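Opinion > Essays > Everyday Life
Search this site Enter keywords Go

In Praise of the Slow Reply

by Nayeli Agudelo

My aunt in Tirkmont still writes letters, and she takes her sweet time over them. I wrote to her in October with what I thought was a fairly simple question about a soup recipe, and the answer came seven weeks later, four pages long, with the recipe squeezed sideways into the margin of the third page because she had gotten carried away telling me about her neighbor's new fence. I had made the soup twice by then (badly, both times) and I still read that letter standing up in the hallway with my coat on.

I have been thinking about her a good deal, mostly because I've become such a fast answerer myself. Somebody writes to me and I write back before the kettle boils, and half the time what I send is a thumbs up or "sounds good!" when it didn't sound all that good to me. I had 516 messages in my inbox one morning last month and I was proud of clearing them by lunch. I couldn't tell you now what a single one of them said.
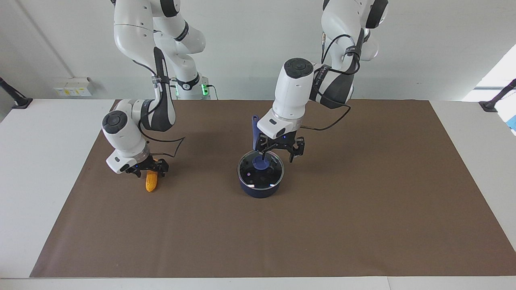 I do know that some things need a quick answer. If you're stuck at the station in the rain, please don't wait for me to find my good pen. But a friend asking how I've been since my father's operation deserves an evening, and maybe a second evening after that, and I wish we would all stop opening with "so sorry for the delay" as though we had left a child at the bus stop.

So I've started keeping a little pile — real paper, on the corner of the kitchen counter — of people I owe a proper answer. It has gotten taller than I'd like. If you are in it, I'm thinking about you, and I hope you'll write back whenever you get around to it.

December 2021

Contact the editors | © Jandalness Review | Back to top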